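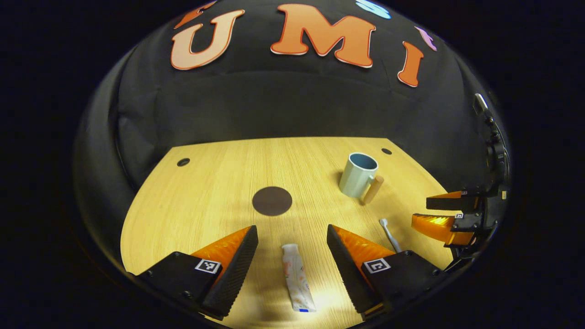
Been sorting out the guest bathroom stuff before my cousin Ikhsan comes to stay in March. Posting as I go, mostly so I remember what I decided.

**2/** Toothpaste and toothbrush come first. There was never a fixed place for either one. They ended up on the window ledge, or behind the soap, or in a drawer with the batteries.

**3/** The plan is to stand both of them in a mug. I'm using the mint green one with the blue inside. It has a handle, so you can move the whole lot with one hand when you wipe the shelf.

**4/** I did look at proper holders. Wonelia has one with slots for $30. The slots looked narrow to me and I couldn't see how you'd get a cloth into the bottom. A mug goes in the dishwasher.

**5/** The round dark brown mat goes under the mug. Our shelf is painted and the last cup left a ring on it. I sanded that out over the winter and don't want to do it again.

**6/** Toothpaste goes in cap down. Teófilo says cap up. We have had this conversation before.

**7/** Zulkifli asked how tall the mug should be. No idea, I didn't measure. If the brush leans way out over the side, it's too short. If you can't get hold of the tube, it's too tall.

**8/** Still to do: towels, a hook for the back of the door, and the drawer with the batteries. The hook is from Roltwood and came without screws, so that waits until I get to the hardware store.

**9/** Leonie, yes, you can have the old soap dish. It's in a bag by the front door. Come by any time after 8.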